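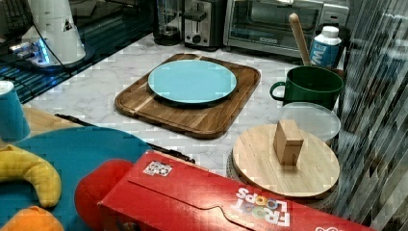 Myroslav Ostapchuk told us that a counter never gets messy all at once - it fills up from the back, where the plugs are, and the cutting board ends up with whatever room is left. His remark shaped this whole part of the study, and we were delighted by how often it came back in the 284 kitchen diaries.

4.2 Shared surfaces

Boards were a lovely surprise. In diary after diary, people wrote about setting plates and mugs on them between meals, so that a tool for chopping became a kind of parking spot.
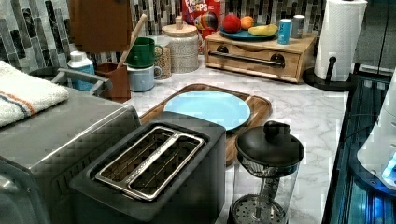
Toasters had the opposite habit. Once placed, they stayed put, and everything else was arranged to suit them. Eight diary keepers moved theirs during the study, and all eight wrote about it at length!

Figure 3. Kitchen counters with a toaster, a round plate on a board, and a green mug.

We return to mugs in Section 4.3, where stacking gets the attention it deserves.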